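Filed under: Members' News / Around the Workshop

Paper storage and the damp months

The back store at Tarklow has been a problem every November since we moved in, and this year we are trying to get ahead of it. Most of what follows concerns the large sheets, because those are what we lost last winter, but the same points apply to anyone keeping a few pads and a roll at home.

Paper takes up water from the air and gives it back again. A sheet that has been in a dry room all summer will grow slightly when the weather turns, and it grows more in one direction than the other. Machine-made paper has a grain, and most of the swelling happens across it. If the whole sheet can move freely you will hardly notice. If one edge is taped down, or the stack is squeezed on one side and open on the other, you get the long waves we all saw in the Yoshida stock in January. Those sheets were fine paper and we paid full price for them. In the end 26 sheets were sold off as practice paper.

The store is on the north wall. It shares that wall with the covered passage, where the gutter drips, and the bottom drawers are always the worst. We have moved the two plan chests out from the wall by a hand's width so air can pass behind them, and the bottom drawer of each is now kept for boards, mailing tubes and other things that don't matter so much. Please don't put good paper back in there, even for one night.

The hygrometer that came with the room was reading high all last year and we had stopped trusting it. It was tested in a sealed bag with a cup of wet salt, which should settle at 75 percent, and it was well out. The replacement is from Wikent and hangs beside the light switch. There is a sheet under it for writing down the reading when you come in. So far most people have remembered. A steady number matters more to us than a low one. Paper is happy over quite a wide range as long as it isn't going up and down every day, and the worst thing we did last winter was run the fan heater for an hour each morning and then turn it off.

So the fan heater has gone. The small dehumidifier stays on through the cold months and is set to hold, and the door should be kept shut. If the tank light is on, empty the tank in the sink by the back stairs and push it in until it clicks. It will not start again otherwise, and twice last year it sat there for days doing nothing.

Wrapping

New paper should stay in the mill wrapper until you need it. The wrapper is usually coated on the inside and does a good job. Open one end only, take what you want from the top and fold the end over again. A bulldog clip is fine on the wrapper but not on the sheets.

Loose sheets go in the folders, flat, with a board on top. We bought 16 new folders from Vusemeo this fall, in the largest size, and they are marked on the spine with a number. Write what you put in on the card at the front of the drawer – weight, size and how many. Pencil only, please. The old cards are so full of crossings out that it was quicker to start again.

Rolls are harder. A roll stored on its end will crush at the bottom and take up damp from the floor, so they should lie on the rack. If you need to use a piece from a roll, cut it the day before and leave it under boards overnight.

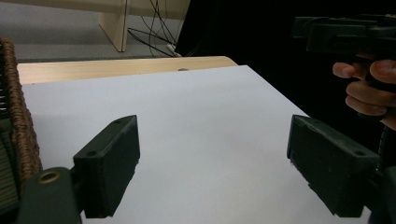

Letting paper settle before you work on it makes more difference than people expect. The main room is warmer and drier than the store, and a sheet carried straight from one to the other will curl at the edges within a few minutes. Leave it on the table for an hour if you can. For printing in more than one color we would say overnight, with the sheets separated, or your second color will not line up with the first. This was the cause of nearly all the registration trouble in the spring, and we had been blaming the press.

If a sheet has already gone wavy, don't iron it. Mist the back very lightly with clean water, put it between blotters, then between boards with weight on top, and change the blotters after 3 hours and again the next morning. Heavy paper may need several days. Some of it never comes fully flat, and anything with mold spots should be bagged and taken out of the building at once. Mold spreads through a stack quickly and we can't treat it here.

Blotters can be dried and used again. There is a pile on the shelf over the sink. Check them for ink before you use them.

Prices

Single sheets go up by 25 cents from the start of November. This covers the new folders and part of the electricity for the dehumidifier. Practice paper stays the same price, and what is left of the wavy stock is in the rack by the door. It is perfectly good for proofs and for trying out a block.

The store will be closed for one afternoon while the passage gutter is repaired. The notice will go up on the door when we have a time. If you need paper that day, take it out in the morning and sign for it as usual.

Contact the newsletter | Copyright Tarklow Print and Paper Workshop | Back to top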